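Joining Wood Flooring to Carpet: Guidance for Residents
Zamside Housing Office, Maintenance Guides
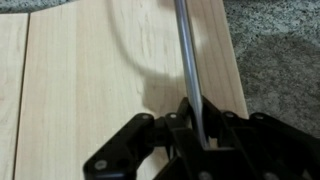 Pale wood boards with a straight edge where the carpet begins. A polished metal rod stands over the wide board.

This guide applies to residents of the Zundemville and Cusville buildings who have approval to lay wood flooring in part of a room and keep carpet in the rest. Residents who do not yet have written approval should contact the office before buying materials.

Before you begin

Bring the boards into the room 2 days before the work and leave them flat, with the packaging open. Clear the area on both sides of the planned line. Check the subfloor with a long straightedge, and report any soft or uneven spots to the office before going further.

You will need a tape measure, a utility knife with new blades, a fine-toothed saw, a vacuum cleaner, carpet tack strip and a transition strip long enough to cross the opening in one piece.

Marking the line

1. Measure from the same wall at each end of the opening and mark both points on the subfloor.
2. Snap a chalk line between the marks. In a doorway, the line should fall under the center of the closed door.
3. Fold the carpet back past the line. Do not cut it at this stage.

Laying the boards

4. Start at the wall farthest from the carpet. Keep the manufacturer's stated gap at the wall.
5. Fit each board flush against the last. Run a fingertip across the seam. If one edge stands higher than its neighbor, lift the board, clean the joint and fit it again.
6. Look over pale finishes such as maple in daylight before fixing them. Boards with knots or strong streaks may be used along the walls or under furniture.
7. Trim the last board to the chalk line, leaving the gap required by the transition strip.

Finishing the carpet edge

8. Fasten the tack strip to the subfloor on the carpet side, with the pins pointing toward the wood.
9. Stretch the carpet over the pins and trim it with a sharp blade. Place a piece of scrap board under the cut.
10. Fix the transition strip to the subfloor only. Do not screw or glue it to the wood boards.

Vacuum both surfaces before moving furniture back. Felt pads are required under all chair and table legs.

Inspections of finished work resume in November. Requests should be addressed to Miroslava Bednárik at the Lightfoot desk and should include the apartment number.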